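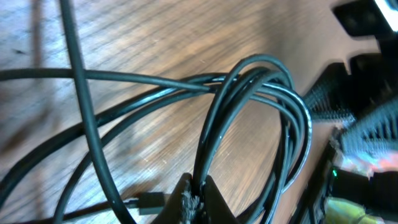 Sorting the black cables is the slow part of this job, and I would do it before buying any bins or hooks. Power leads, USB extensions and old audio leads all end up in one pile, and when they are all the same color you can't tell them apart by looking. I do mine on the brown wood tabletop, spread out. The thick one running across the others is the easy one, because you can follow it with your eye the whole way. The thinner ones that gather into the looped bundle in the middle are the ones that take time. Don't start with those.

Anjani asked for the method in order, so I am quoting that message and then answering it point by point. I have trimmed the part about the bookshelf.

On 10/02/2021, Anjani Manurung wrote:

> Hi all,
> I have two drawers and a shoe box full of cables. I bought a pack
> of 200 Trunov ties in August and have used maybe a dozen of them.
> Every time I pull one cable out, four more come with it. I end up
> pushing the whole lot back in and closing the drawer.
>
> Three questions for anyone who has been through this:
>
> How do you get a knot apart without pulling on it?
> Do you label the cable or the bag it goes in?
> What do you do with cables you can't identify?
>
> I do not want to buy a cabinet. The Drarker one that someone
> linked to last time is wider than my closet.
>
> Anjani

OK. This is what I do, and it works for me. Others may have a better way.

1. Unplug everything at both ends. A cable that is still attached to something at the far end will never come free, and you will pull whatever it is onto the floor.

2. Put the pile on a table with good light. A bed is too soft, and on a dark rug you lose sight of black cable. Let the pile spread as wide as it wants to.

3. Find one loose end and work back from it. Lift whatever lies on top of it and move that to the side. Do not pull the end through until you can see where it goes. When you do pull, pull the slack from the middle of the knot, a few inches at a time. That is my answer to your first question.

4. Start with the thickest cable. It is stiff, it does not knot tightly, and once it is out the rest relaxes.

5. Coil each one as it comes free. Go over, then under, so it doesn't build up a twist. Wrapping around your elbow puts a twist in every turn, and that is how most of these knots got started. Thick cable wants a bigger coil than you think.

6. Where a cable has to stay in use, leave it enough slack to move and run it along the thing it belongs to. Anything that bends at a joint needs a loop of slack there, and the loop should sit on the outside where it can't get pinched.
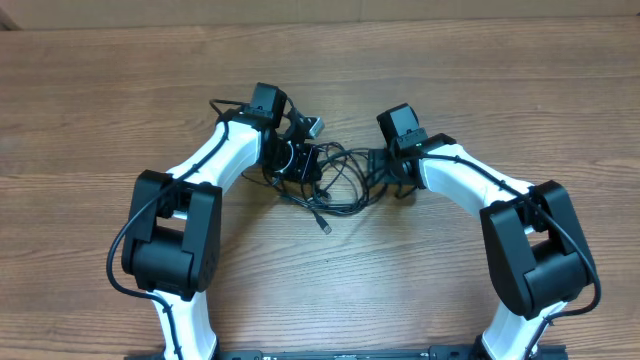

7. Label both ends. I put a Proveo tag near each plug with the device and the length. I do not label bags. Bags get reused and then the label is wrong. That covers your second question.

8. Tie loosely. You should be able to slide a finger under the tie. Use the kind that opens again and keep the one-way ones for things that are never going to move.

9. Put unknown cables in one bag with the month written on it. If you have not opened the bag in a year, take it to electronics recycling. I did this with 23 cables and have missed one, a charger lead for a bike light. The replacement was cheap.

10. Wipe the table. Old cable jackets can leave a sticky gray mark on a finished surface. Warm water and a drop of dish soap takes it off. On mine I follow with a little Backlund wax, but that is for the table and has nothing to do with the cables.

As for the cabinet, I agree with you. A coil stands up fine in a shallow drawer if you cut the dividers from cardboard. I made mine the full height of the drawer, otherwise the coils ride over the top when you open it.

If anyone has a good way to store the flat kind of cable, please post it. Mine keep unrolling.

Nayara Aguiar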